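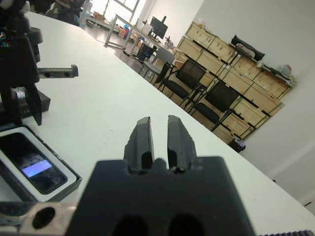 I have a thing about tables, so when the woman who looks after the shared workroom at Diretau in Skarport agreed to talk to me about hers, I was on the train before she could change her mind. We met at Sikonetti, the coffee place downstairs, and she had opinions before I'd even found my pen.

"White," she said. "Everyone told me not to get white."

She got white anyway, and she'd do it again. The old tables were dark brown and she spent years losing tiny screws on them (me too, I have a drawer of orphaned lids to prove it). On a pale top you spot every crumb the second you sit down, and that suits her fine. "People think a white table gets dirtier. It gets exactly as dirty as the other ones, you just can't pretend."

So how often does she wipe it? "Two minutes, end of the day. Warm water, a drop of dish soap, then a dry cloth. If I've been gone a week, you can tell." Her fancy stuff is a spray called Mabula, which she brings out for marker and tape gunk and otherwise keeps on a high shelf so people don't go wild with it. I asked if she'd tried a melamine sponge and got a look! Apparently one of those dulled a corner of the last table and she's still mad.

We got onto phones, because I'm terrible about mine. I put it down wherever and then it's under a folder. She's a big believer in giving it a holder and leaving it there, flat on the table, screen up, off to one side. "It needs a parking spot. Once it has one, you stop patting your pockets." I went home and tried this, and I've lost my phone only twice since, both times in the car.
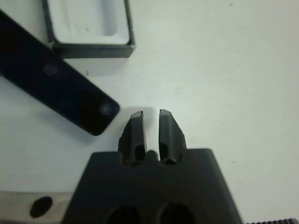

She doesn't mind the odd speck, by the way. I'd expected someone much stricter, but she shrugged when I brought it up. "It's a work table. If I wanted a museum I'd charge admission." What she does mind is mugs. Drinks go on the windowsill, no exceptions, and yes, she has sent a visiting manager over there with his latte.

Her other rule is about the middle of the table. Anything you aren't using goes to the edges, so there's always a clear patch in front of whoever's working. She timed it back in October: a proper reset took her 20 minutes when people ignored the rule, and 90 seconds on a day when they stuck to it. I asked whether she'd shown those numbers to anybody. "I taped them to the door," she said, and laughed into her coffee.

Next up is the lighting, which she thinks is too soft at one end. She wants a lamp on an arm, her boss wants to wait for the new budget, and she's already picked out the lamp.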